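Looking after the soft-goods cell at Riltcombe
10/12/24

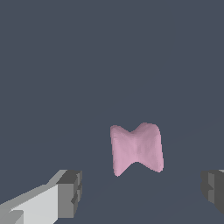

The packing cell on our Riltcombe line spends its day picking up small cushions, and most of the trouble we've had with it since April has come down to the fingertips. They wear so slowly that you don't notice until a cushion slides out halfway to the carton! Lindsay Rakena, who took over the cell's upkeep from the Sterley crew, now tries every change of finger in the simulator before she touches the real thing. Her stand-in cushion is the pink one, pinched at the waist like a bowtie, and she likes to check the approach with the fingers wide open on either side of it and plenty of clear space between them. The stepped tips are modeled as plain blocks, and she says plain is fine for this.

Once the model behaves, she moves to the floor. The cell gets locked out, the old pads come off, and the new ones go on with 14 screws — please use the short driver hanging by the gate, and please hang it back up. Then she jogs the gripper open and closed by hand, resets the opening width and runs 17 slow cycles before going up to full speed. The whole job takes nearly 13 minutes longer than the old way, and we think it's time well spent.

Spare pads are in drawer 413 at Tolletau. If you take the last set, let Lindsay know and she'll reorder.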